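Irfan Rajput
A long one about moving my mother's recipes out of her house and into mine, so get a drink.

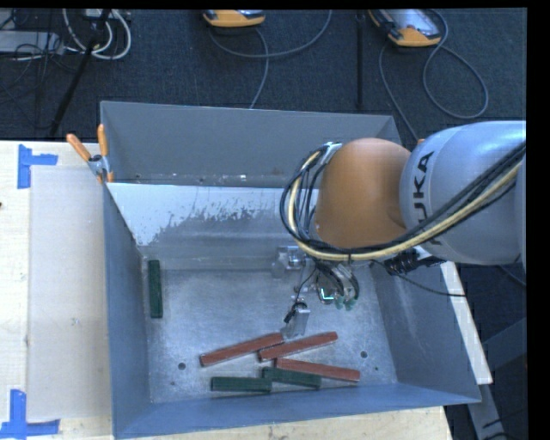 My mother cooked for 34 years without measuring anything, and then in October she decided to sell the house and handed me a biscuit tin with every recipe she ever bothered to write down. I had always pictured a notebook. What I got was envelopes, the backs of phone bills, a page from a church bulletin that wasn't even our neighborhood, and one card that says only "Tiwari aunty's dal, more than you think." More of what! I spread the lot out on the biggest surface I have, a pale wooden table a lot like the one under that gray metal bin, and within ten minutes there wasn't an inch of wood left showing.

2/ First job was sorting. I tried by dish, which fell apart because half of them have no name. I tried by handwriting, since my grandmother's slopes left and my mother's doesn't slope at all, and that went much better. There's a third hand in there that neither of us can place. Whoever it was made a very good lemon pickle and pressed hard with the pen.

3/ Some 200 scraps altogether, and plenty of those are the same chicken curry at different times of her life. The early ones have no chili to speak of (I was small). Then it creeps up. The last one has enough to frighten a visitor, and she has written "better" next to it and underlined the word.

4/ I typed them up in the evenings after dinner. I started out fixing her spelling and then I went back and put every bit of it back in. "Tumric" stays. "Corriander" stays, both r's. If my kids ever cook from these I want them to hear her.

5/ My neighbor Tavion Crenshaw came over to help with the testing, by which I mean he ate. He is a wonderful eater and a terrible critic – everything is "so good, man" – until we got to the rice pudding, when he went quiet and asked whether it was supposed to be gray. It was not. I had read "cardamom, 3" as tablespoons. Pods, Irfan. Three pods.

6/ So I called her. I'd been putting it off because I wanted to hand her the finished thing as a surprise, but you can't make gray pudding twice. We were on the phone until nearly midnight. She'd say "a handful," and I'd ask whose hand, and she'd say "well, mine," like I was being slow on purpose. In the end I drove over with a kitchen scale and had her drop handfuls onto it. Flour, lentils, sugar. She's remarkably steady! Her sugar handful came out nearly the same every time.

7/ For anyone with a tin like this in a closet somewhere: take pictures of the scraps before you do anything else, front and back. The backs are half the fun. One of hers has a bus timetable on it, and another has my height at age six with a little arrow.

8/ Also, ask now. Ask about the boring ones especially. I had no recipe at all for her plain potatoes, the ones we ate more than anything else, and she had never thought of them as a recipe. They're on page 26 now, with her note about not touching the pan.

9/ I'm getting a few copies bound for the cousins. My mother has seen the proof and has corrections, mostly about the chili. Still no luck with the lemon pickle handwriting, so if you're family and you're reading this, please call one of us.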